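Ukero puts its parts board on sale for schools and workshops

December 2, 2020

Hi everyone, Colm Phelan from Ukero again! I've been itching to send this one out since May, when Malachy Ní Bhriain and I first laid a bunch of blue pieces out on a sheet of paper and argued over lunch about where they should go. As of today you can order the Wustthorpe board, our first set made just for learning to put small parts where they belong.

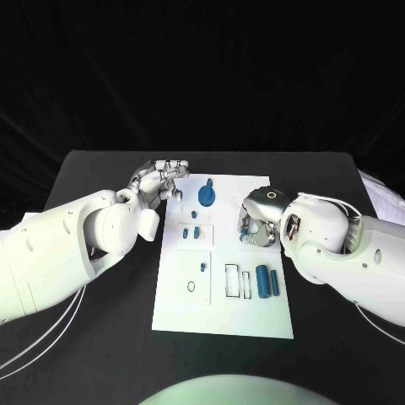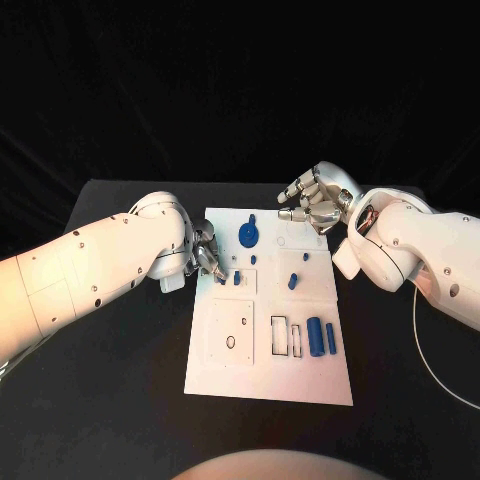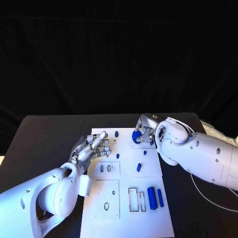
The blue parts and the white board on a dark tabletop.

The idea is easy to get. You've got a white board, you've got blue parts, and you match the one to the other. Some go down flat, some stand up, and the round ones are the ones people reach for first (me too, every single time). We kept it to two colors on purpose. Our early set had 4, and it was pretty, but folks ended up sorting by color and hardly looked at the shapes at all.

Malachy did all the drawing and I did most of the complaining. She went through 184 versions of the layout before she'd let me send one to the shop, and I have the binder to prove it! The last change was a tiny one, a bit more room between neighbors so your fingers can get in there without knocking the next piece over. I thought it was fussy until I tried it.

We're making some 3,000 sets to start with. They're being cut and packed at Tierney, who also did the boxes for our Modesier puzzles, so if you liked how those closed you'll be happy. Each box has the board, the blue parts, a cloth bag to keep them in and a short booklet with three warm-up layouts. Spare parts will be sold one at a time. I know how these things vanish under radiators.

Schools and training shops can order now through the Ukero office, and stores will have sets as soon as the first batch is boxed. If you'd like one to try out or write about, drop me a note and tell me where to mail it. Malachy is glad to talk about the drawings too, but give her a day or two to answer, she's already started on the next board.

Press contact: Colm Phelan, Ukero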